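Mollska wooden dish rack: frequently asked questions

What will it hold?
Dinner plates, side plates and shallow bowls, stood on edge between the pegs. Mugs and glasses need a separate mat.

Can it go in the dishwasher?
No. Wipe it with a damp cloth and let it dry in the air.

How often should I oil it?
Every 2 months. Any food-safe mineral oil is fine. Keep cooking oils off the wood, as they go rancid.

The wood has gone grey. Is it ruined?
Usually not. Sand lightly along the grain, then oil. For black spots that won't sand out, write to Anju Pandey in customer care.

Does it come with a drip tray?
No. On a bench without a drainer, put a folded tea towel underneath.

Is it suitable for plastic plates?
Yes. Light plates can lean a little, so use every second slot.
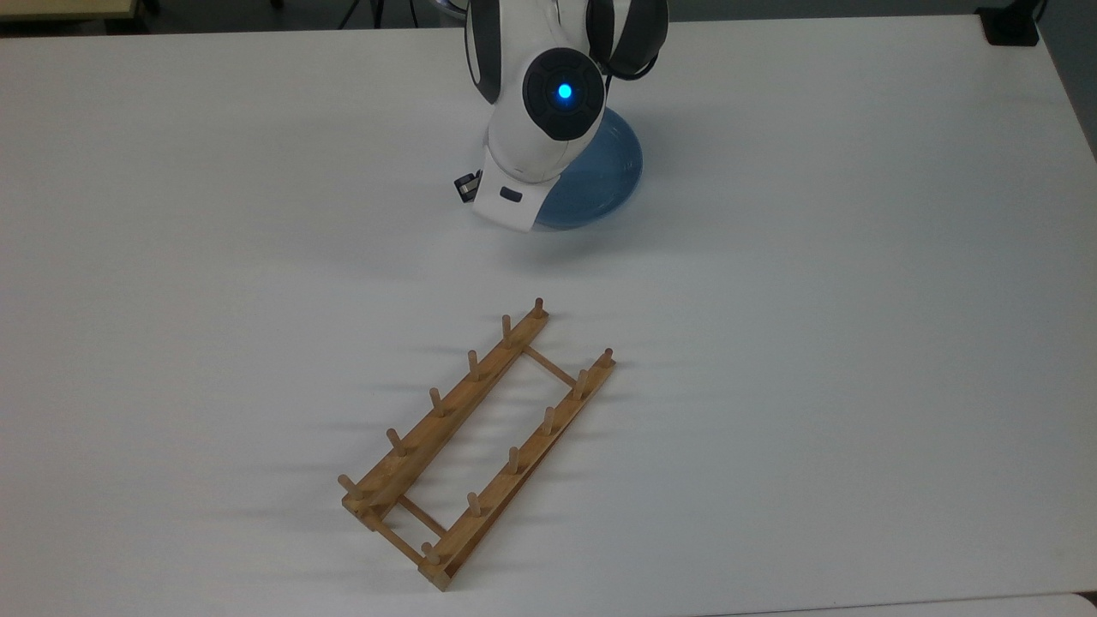
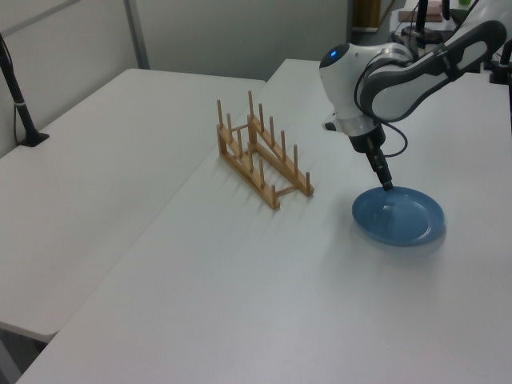 The rack and a blue plate on a white table.

Do you sell other colours?
Natural only. A darker finish is planned for August.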